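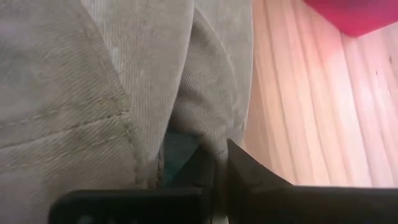

Flustgate is a party card game for people who watch reality TV together and can't stop talking over it. You play it during the episode, on the couch, with the sound on, and it follows whatever the cast happens to be doing that night: the walkouts, the whispering in hallways, the sudden apology in a parked car. There's a whole set of cards about clothes, too, because half the fun of a reunion special is what everybody decided to wear to it. We do love an outfit played down on purpose, something in plain gray-beige twill, thick cloth with fine diagonal ribbing and a long stitched seam, worn by the one person who says they "don't care about the drama." (That's the Too Humble to Be Here card, and it goes fast!)

The game was dreamed up by Tegan Treloar, who had been hosting reunion nights in her Cadbridge apartment for longer than she likes to admit. She kept a pile of index cards on the coffee table with predictions on them, and friends kept asking to take the pile home. Gekel is the small company that grew out of that pile, and Flustgate is still our first and favorite thing.

What's in the box

168 cards, split into Predictions, Outfits, Exits and Grudges
2 scoring pads
A cloth bag for the "Receipts" tokens
A rule booklet, including a quick version for people who arrive after the opening credits

How it plays

Everybody starts with a hand of Prediction cards. When something on your card happens on screen, slap it down and call it. If the rest of the room agrees, you take a token. If they don't, you get one short speech to plead your case, and people who are usually very quiet turn out to be wonderful at this part. Grudge cards stay hidden until the final commercial break, and they can swing the whole night, so please don't give up on a bad hand too early. If you're streaming without ads, flip the Grudges when the closing confessionals begin.

A full game runs 60 minutes, so it fits a regular episode nicely. For a long reunion, we like to start a fresh hand at the second part and carry the tokens over. Any unscripted show with a regular cast will do, whether it's housemates, restaurant staff, sailors, bakers or real estate agents. Dating shows work especially well, although you may want to set aside some of the business feud cards.

Siriwan expansion

If your group has been through the main deck a few times, the Siriwan add-on brings in cast trips. Think lost luggage, room assignments and the dinner that goes wrong before the appetizers. It's sold separately and shuffles right in with the original cards. You do need the base game to play it.

Good to know

Best for teens and grown-ups. The cards don't name any real shows or cast members, so they won't go stale when somebody leaves after one season. The March printing was a run of 377 copies, and orders from it ship from Cadbridge in a plain carton. If a card is missing or bent, write to us with the title printed on its back, and we'll gladly mail you a new one.

Page updated 2021-04-14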